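Subject: Re: [cell-planning] Gripper spares and second arm, April budget
From: Nusrat Liyanage
Date: 10 December 2021

Revised request for the small-parts cell follows. The item is still the two-finger gripper on the Plelham bench, working on stationery packs such as boxed staples.
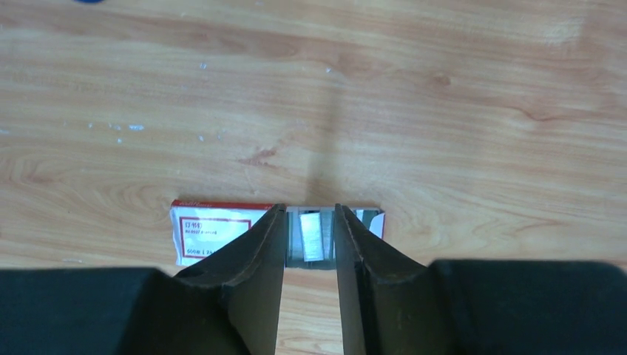

The spares line needs to be settled before the second arm, as the arm quote from Clevness assumes we supply our own fingers.

> On the first draft, Haque wrote:
> Why are we carrying 30 finger pairs? Irkness gets by
> with far fewer. Also, is the wrist camera inside the
> arm price or on top of it?

30 was the supplier's price break. I have cut it to 2 pairs per gripper plus one set for the bench. Irkness runs cartons only, so their wear figures don't carry over to small boxes. The fingers show creases and scuffs on the inner faces. I have no wear limit from the supplier and have asked for one in writing.

Camera: on top. The mount is included, the cable is not. Allow 300 for cable and strain relief, same cost code as last year.

Floor space: the second arm needs 55 inches clear on the operator side. Plelham has that if the label printer moves. Irkness does not.

Still open:
- lead time on fingers
- whether the service contract starts at delivery or at sign-off
- who pays freight on returns

Please send corrections to the list and not to me directly.

Nusrat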